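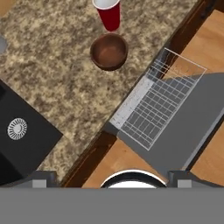
Courses > Service Robots > Handouts > Week 4

Search this site Go

Looking at a product before you buy it: the Lustodix kitchen kit

September 28, 2025

Welcome back, everybody! This week we leave the math alone for a while and do something I think you will enjoy, and that is reading a product the way a careful buyer would. Our subject is Lustodix, a simulated kitchen package sold by Grullum for training and testing robot arms. The department has a trial license good for 300 hours, shared among all of you, so please log out when you go to lunch.

What you get

The basic kit comes with 11 kitchen layouts and a two-finger gripper model, plus a wrist view rendered as the arm moves. You can put a bowl or a cup on the counter, place a dish rack beside it, and ask the arm to bring one to the other. It sounds like a small chore (it does at my house, too), but there is a good deal packed into it: finding the rim, choosing an approach, keeping clear of the stove, and letting go at a sensible height.

The full license is $900 a year per lab. Nerden sells a competing kit that we will look at in November, so hold on to your notes, because you will want to compare the two side by side.

Things to look for

Start with the wrist view and ask yourself how much of the workspace you really have. Fingertips and nearby furniture take up room, and a rack that is only partly in view is harder to plan around than it would be from an overhead camera. Then look at surfaces. Speckled stone and wood grain are kinder to a vision system than a plain white table, or crueler, depending on what you are training! Thin wire is worth a long look as well, as simple collision shapes often fill in the gaps.

For next time

Read the Ramanauskas chapter on grasp planning, then write one page on whether you would recommend the kit to a small lab with a single arm. Tell me what you tried, and include the runs that went badly.

11 comments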